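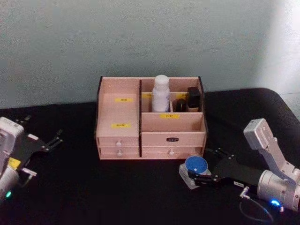
Tasville, January 2, 2020

Print this page | E-mail this page

Operators wanted — desk tidying sessions, two-arm station

Brudeck is looking for people to drive a pair of robot arms by hand and show them how to put things away. Paid, part time, no degree needed. Start as soon as we can get you trained.

The work: you stand at the station, move two lead handles, and the arms follow. Every run you do gets recorded — cameras, joint positions, gripper opening — and goes into the pile that the learning system trains on. The system copies people. So we need people, and we need a lot of runs from different ones, left handed and right handed, fast and slow.

Right now the task is the organizer. Light wood, open compartments on top, drawers along the bottom, little yellow labels stuck on the sections. Small stuff goes in: bottles, boxes, a round clear tub with a blue lid. You pick up the item with whichever gripper makes sense, bring it to the place you've been given, let go, back off. Then the next one. Some runs also include opening a drawer by its knob. The knobs are small and round and will annoy you the first day.

We have 924 good runs of this task so far. The target for this round is 2059. That leaves a lot of tidying.

What a session looks like

Sessions are three hours with two breaks. You get a card at the start with the item, the section and which arm goes first. Read it out loud, do the run, press the pedal to stop. If you drop something, don't fix it on the sly. Finish or stop, mark it as a drop, go again. Drops are kept in a seperate folder and they are useful to us, but only if they're marked.

Between runs you reset the table yourself. Organizer goes back to the middle, but shift it a little and turn it a little each time. Change what is already in the compartments. If every run starts from the same layout the system learns the layout and falls over when somebody moves the bottle.

No rushing. A steady run with one small correction is fine. Jerky ones get thrown out in review and you will be asked to redo them (still paid).

You should

— be 18 or older and able to stand for most of an hour at a stretch
— have decent eyesight at arm's length, glasses OK. The labels are small and you need to read them
— be OK with doing the same thing many times in a row
— be able to write a short clear note when something goes wrong
— be free for at least two sessions a week for six weeks

Gaming, crane work, sewing, dental assisting, model building — all of these have turned out good operators. So has nothing in particular. We test everyone the same way, with a 20 minute try at the station.

You don't need to program. You won't be asked to repair anything. If an arm stops or makes a noise it shouldn't, hands off the handles, hit the stop, call the lead.

Pay and practical things

Hourly, paid every two weeks, training hours included at the full rate. On top of that there is a $1000 completion payment for anyone who finishes the six weeks and has not missed more than two sessions. Rate is given on the phone before you come in, so you don't waste the trip.

The lab is at 1128 Morrison, side entrance, second floor. Parking behind the building. The bus stops across the street. There is an elevator. Wear closed shoes, tie back long hair, no loose sleeves or dangling jewelry near the arms. Phones stay in the lockers during runs.

The cameras point at the table and the arms. Your hands may show up during resets, and your voice is picked up when you read the card. You sign a consent form for that on the first day. If you'd rather not be on audio tell us, we can do the cards with a button instead.

Also open: one reviewer

Same building, desk work. Watching recorded runs at double speed and tagging them: good, drop, wrong section, bumped organizer, gripper closed on nothing. Needs patience and a consistent eye. Someone who has done captioning or quality checks would pick it up quick. About half the reviewers' week is talking to operators about what they saw, so please be a person who can say "that one was bad" in a nice way.

Pala people — if you worked with us on the Pala kitchen set in October you can skip the try-out, just send your dates. You will still need the short training, the grippers are different and so is the pedal.

How to apply

Write to Cameron Paterson through the e-mail link on this page. Put "operator" or "reviewer" in the subject. Say when you are free, which hand you write with, and one or two lines on anything you've done that needed careful hands. No resume needed for operator. For reviewer, a short one please.

We answer everyone, usualy within a week. Try-outs are being booked now and the first group is small, more places open as stations come up.

E-mail this page | Print this page

Get new Brudeck openings by e-mail. Sign up for our newsletter. You can unsubscribe at any time.

This site uses cookies to remember your settings. By continuing to browse you accept our use of cookies. OK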